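Villbridge tenants can now paint their walls without losing the deposit

By Florian Hervieu

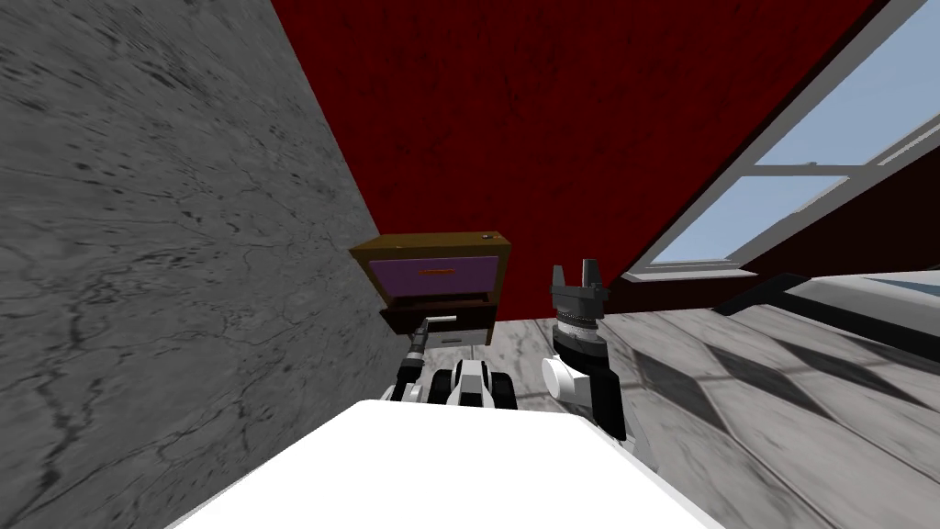
A deep red wall, a window and a small nightstand in a computer-made picture of a room.

People who rent a home from the Villbridge housing office may choose the color of their own walls from Monday. Until now, the rental contract allowed only white or cream, and tenants who painted in another color had to pay for the work of making it white again.

The new rule covers 629 apartments in Villbridge and in the neighboring district of Clirnthorpe. Tenants must send a one-page form before they start, and the office has promised to reply in three working days. If no reply comes in this time, the request is considered as accepted.

"We received the same question every spring, and every spring we said no," said Eugénie Hoarau, who directs the housing office. "People stay with us for many years. It is normal that they want a home which looks like their own."

Under the old contract, a tenant who moved out of a painted apartment lost $70 from the deposit for each colored room. This charge is now removed for walls. It stays for ceilings, doors and window frames, which must be left in their present color. Wallpaper is also still forbidden, because the office says that removing it damages the plaster in the older buildings on Mustwood Road.

Dardo Lagos has rented a two-bedroom apartment in Clirnthorpe for eleven years. He painted his kitchen dark green in his second year there and never told the office.

"Every time there was an inspection, I was nervous the whole morning," he said. "Now I will fill in the form, even if the paint is already old."

The office confirmed that tenants in his situation can send the form after the fact and will not be charged.

Not everyone is satisfied. Tudur Morgan, of the Perrin Tenants' Group, said that the change is welcome but small. His group has asked since last August for new windows on the north side of the Perrin buildings, where several families complain of cold air in winter.

"A nice color does not keep a bedroom warm," Mr. Morgan said. "We would like to see the same speed for the repairs."

Ms. Hoarau answered that the windows are part of next year's budget and that the first 60 will be ordered before the summer. She did not give a date for the rest.

Forms are available at the front desk of the housing office and in the lobby of each building. Tenants who cannot paint by themselves because of age or illness may ask the office for a list of local painters, but they will have to pay for the work.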